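Addo at Workgate: notes for the Hindport talk

Slide 1. Say hello, check the mike, wait for the people at the back to find chairs.

Slide 2. What Addo does. You write down your screens in a plain text file and it builds the forms, the menus and the code that ties them together. The code is readable. I have read it. Some of it is nicer than mine, so move on quickly.

Slide 3. The Costandale port. We started with 141 dialogs and a manual that described a different product. Pause for the laugh. If no laugh, pause anyway and drink water.

Slide 4. The numbers. Addo wrote 3483 lines. We changed more than I'd planned to, mostly date fields. Two bugs were in the generator. The rest were ours, and I have the log to prove it, sadly.

Slide 5. Regenerating. Say this twice: keep your own code out of the generated files. Addo will overwrite them with a clear conscience. Put it in the hooks folder.

Slide 6. Open the project while this is up.
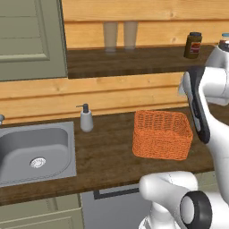

Slide 6: Kitchen counter, sink and basket (rendered).

Slide 7. Demo. Add a field, rebuild, run. Talk during the build, it takes 2 minutes on this laptop. Do not touch the theme menu. If it hangs, skip to the screenshots.

Slide 8. Questions. Someone will ask about printing. Printing is in the next release, as it was last August. Leave the download address up and unplug the clicker, it belongs to the venue.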